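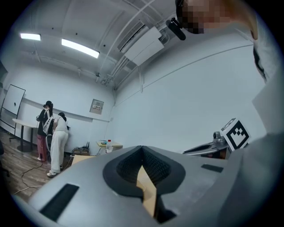

Fig. 1. Tan strip, narrow at the upper end and notched along one edge.

PACK 262: Packing and Table Work
Handout 2: Strips, lids and the bench
Onni Savolainen
Revised 04/01/2024

Reading before class: Pangilinan, course reader, the section on card inserts. Bring your own ruler and a soft pencil.

Strips and inserts

A strip is any narrow piece of card used to fill a gap, separate two items or hold a lid off its contents. In this course we use offcuts wherever we can. Look at the edges before anything else. A notch may have been cut so that two strips interlock, or it may be damage, and the two are easy to confuse on plain tan card. A cut notch has the same depth on both faces. A torn one usually shows fibre on one face.

A tapered strip goes in narrow end first. If it has to be forced, trim it. Card that has been forced into a gap bows in the middle and works its way out during transport, and in the August session this accounted for most of the boxes that failed the shake check.

Mark the grain direction in pencil on the back. Folds made across the grain crack on heavier card. The Wudley sheets in the store room are already marked, the Jarstead ones are not.

Terms used in the practical
Insert: any loose piece placed inside a container.
Spacer: an insert that keeps two items apart.
Seat: the line where a lid meets its container.
Near edge: the side of the table closest to you.

Setting up at the table

Stand or sit square to the near edge with both forearms free. Sleeves that hang past the elbow should be rolled. Work in the area you can reach without leaning, and keep the corners for things you are finished with. Milagros Samonte will assign tables at the start of the session. Please don't swap.

Clear lids are the item most often mislaid, as they are hard to see against pale wood. Put the lid down flat, in the same spot each time, and leave a hand's width between it and the next item. 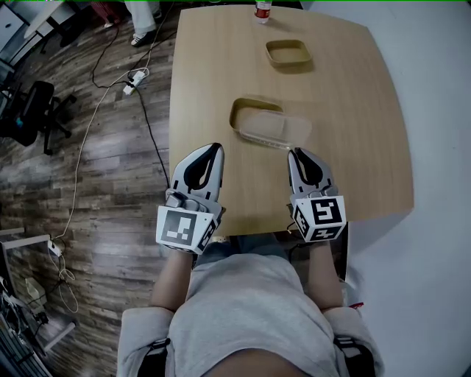 Pick the lid up by its rim. Lifting by one corner flexes it, and the thinner Baluyot lids take a crease that never comes out. Lower it onto the container from the far side first, check the seat all the way round, then press at opposite corners. If one corner lifts when you press the other, take the lid off and check for an insert standing too high.

When both hands are in use, keep them apart until the item is steady. Bring the second hand in from the side, not over the top, so you can still see the seat.

Common faults
Lid seated on a strip. Remove the lid, trim the strip, start again.
Strip put in wide end first.
Pencil marks on the outer face.
Items pushed to the far side of the table and forgotten when packing up.

For next time

Cut 2 strips from the same sheet, one with the grain and one across it. Notch both along one edge and label them. Usman Bajwa will collect them at the door of room 517. Anyone who missed the first practical should see Kenneth Evangelista in room 420 about a make-up time.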